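Notebook, Handling Section, Lasbridge
Tuesday, April 28, 2026
Subject: Pradora textile sleeve kit, supplier Linari, second review session

Continued the review of the Pradora kit from where the last entry stopped. The section has been asked to advise whether the kit should be bought for the two-arm unit or returned to Linari at the end of the loan. The loan runs until June, so no decision is needed today, but purchasing at Ó Dubhghaill has asked for a draft position.

For colleagues who did not see the first entry: the kit is a soft knitted cover for the arms, sold with a fitting guide and a repair service. Linari offers it for work near people and near delicate goods. The stated sleeve length is 66 cm before stretch. The cover is meant to go on without taking off the hand, and it is this claim that took up most of the morning.

Fitting, first attempt. Followed the printed guide in order. Step 4 says to "draw the cuff past the wrist" and gives no indication of how far. On our unit the answer matters, as the finger joints sit close to the wrist and the fabric can reach them before the sleeve is fully drawn up. I stopped at the point where the cuff felt snug and left the upper part slack. Time from opening the bag to the end of the guide was 29 minutes, including two readings of step 4. Linari's sheet gives no figure for comparison.

Moved the arms by hand with drives off. No pull was felt at the elbow. At the shoulder the fabric gathers and has to be settled again after a full turn. Then drives on, reduced speed, camera at the wrist recording throughout.

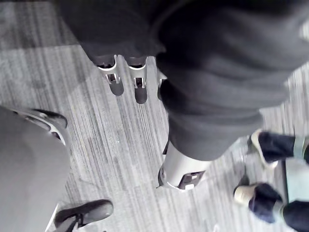
Hand at the lower edge of the dark fabric, fingers and thumb on opposite sides. Wrist camera.

The wrist view is the one the control software depends on, and it is therefore the one that should decide the matter. With a lot of loose fabric in front of the lens, much of the picture is given over to folds. The fingertips and the thumb can still be made out, with one finger mostly hidden behind the edge of the cloth. I would not wish to run a fine pick task with that much of the view taken up. For carrying or holding it may be acceptable.

Noted for the reply to Linari:
– The fabric is dark and gives the camera very little to work with apart from the folds. A lighter color, or a light band at the cuff, should be requested. The order form lists charcoal only.
– The guide should show the slack at the upper arm being taken up before the cuff is set, and should state a distance from the wrist in plain figures.
– The fabric tie is awkward to reach once the arm is raised. A hook fastener would be preferred.

Ran the standard motion set after this, 52 cycles at reduced speed. No stops were raised by the controller. Joint current on the dressed arm was compared with last week's bare-arm log and I could find no difference worth recording at this speed. Full speed has not been tried and should not be tried until the cuff question is settled.

Second part of the session: cuff and finger clearance. Sleeve turned back at the lower end and the hand brought down toward the floor, stopping well short of contact.
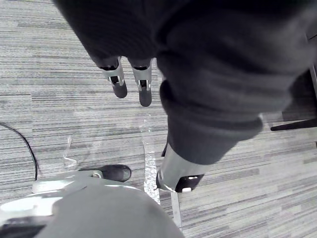

Nevzat Şimşekoğlu
Senior Technician, Handling Section

A rolled cuff leaves the metal wrist piece standing out below the fabric, and I consider this the better way to wear it on our unit. The roll is thick, however, and adds bulk at a place where we have little to spare. On the gripper side the dark openings come down around the bases of the fingers, so that only the lower part of the metal shows. The pads are free. Whether the edge of an opening could be drawn in as the fingers close is the question I have marked for the next session, and it should be tested slowly and with the stop button held by a second person.

The ribbed part of the knit keeps its shape better than the plain part, where broad folds form. If Linari can supply the whole sleeve in the ribbed knit, several of my remarks would probably fall away. I have put this to them as a question and not as a condition.

Washing. The care label permits a cool machine wash. Not done today. The spare sleeve is to be washed 8 times before the next entry and measured after each wash, laid flat on the steel table. Please do not dry it on the heater rail.

Repair service. Linari's terms describe a mail-in repair with a replacement sent ahead. The terms do not say who pays the carriage on the first shipment, and purchasing will need that in writing. The terms are also silent on damage caused by the arm itself, which on our use would be the usual kind. I have asked for both points to be answered by letter.

Draft position for purchasing, to be read as provisional: the Pradora kit is suitable for trial use at reduced speed, cuff rolled, on holding and carrying tasks only. It is not yet suitable for fine picking, on account of the wrist view. A purchase is not advised until a shorter or lighter-colored sleeve has been seen.

Open items
– Finger closing test at the openings, slow, two persons present.
– Repeat fitting by a colleague who has not read this entry, timed from the guide alone.
– Ask Linari for the inside diameter of the cuff at rest. The sheet gives the stretched figure only.
– Bare-arm wrist recording at the same poses, for side-by-side viewing.
– Return the torn packing bag with the next shipment, as their label requests the original bag.

Sleeves left on the unit overnight, drives off, main switch locked. Key in the usual drawer.

N. Ş.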